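Maes Community Chorus and Chamber Players
Minutes of the June general meeting

The meeting opened at 7:05 p.m. in the upstairs rehearsal room, with 25 members present and the chair presiding. The chair thanked everyone for climbing the stairs on such a warm evening and said how very nice it was to see so many of the second altos, who have had a long season of colds. The minutes of the previous meeting were read and approved with one correction: the spring recital began at 7:30, and the earlier minutes had it at 7:00.

Spring recital

The music director gave a long and happy report on the recital at Welico Hall. Attendance was 259, our best since we moved the spring program out of the church. The Fauré was well received, and several people wrote afterward to say how much they enjoyed the vocal quartet in the second half. The director felt the tempo ran away from us a little in the final chorus and took the blame for that, although the basses kindly offered to share it. There was some discussion of the hall's piano, which several members found bright in the upper register. The secretary will ask Welico Hall when it was last voiced.

Finances

Ticket income from the recital came to $2,911 before hall rental. Rental and the accompanist's fee have both been paid. One invoice for score hire is still outstanding, and the librarian reminded members – very gently – that two vocal scores have not come home yet and we will be charged for them if they don't turn up. Please look in your tote bags and in the back seats of your cars. The financial report was accepted as presented.

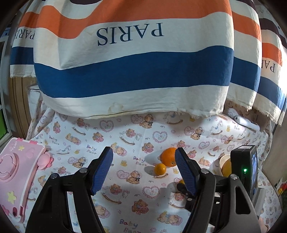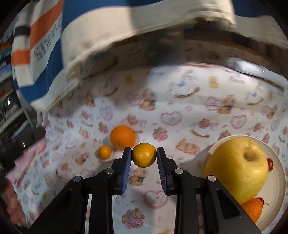

Striped "PARIS" cloth and teddy bear print, first picture; small citrus fruit, second picture.

Fall program

The director proposed an evening of opera choruses and scenes for the fall, with piano and a small string group, and played through some possible selections so we could all get a feel for them. The Humming Chorus from Madama Butterfly met with general delight. The Anvil Chorus was more of a mixed matter, with the sopranos in favor and the tenors worried about balance. After a good deal of friendly talk it was moved and seconded that the director choose the final list and send it to members before the summer break. Carried.

Solo auditions will be held after the first fall rehearsal. Singers should prepare one piece in Italian and one in English, and may bring their own accompanist or use ours. A member asked whether people who sang solos this spring may audition again, and the answer was yes, warmly.

Venue

Welico Hall has offered us the same rate for the fall. The Metix Theater is a little larger and has a proper pit, but would cost nearly twice as much and wants a deposit in August. Members spoke kindly of both. It was moved, seconded and carried that we stay with Welico for the fall and ask Metix about dates next spring.

Other business

The Vuteck Youth Strings have invited us to join their holiday concert for two numbers. Everyone liked the idea, and the secretary will write back to accept, subject to the date.

Sectional rehearsals will start at 6:30 p.m. in the fall, with full chorus at 7:15.

The meeting adjourned at 8:50 p.m., after a verse of "Shenandoah."

Respectfully submitted,
The Secretary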